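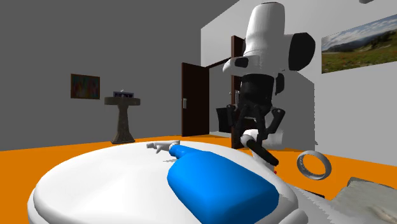 Lab 4 handout, gripper comparison (Firkatik sim)

Same arm, two controllers: Pukis and Åberg. Two-finger gripper on both. Target = blue spray bottle, lying on its side.

30 trials each, cap at 2000 steps. Log every miss, even the dumb ones. Dont change the seed between controllers! 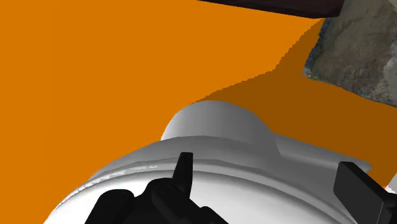 Wrist view next. Watch the fingertips, pads should be parallel before you close. If they arent, fix the offset first and rerun. Shadows are on by default, leave them on for both.

Write-up: one page, plots only if readable. Brakport hand is in May, seperate handout.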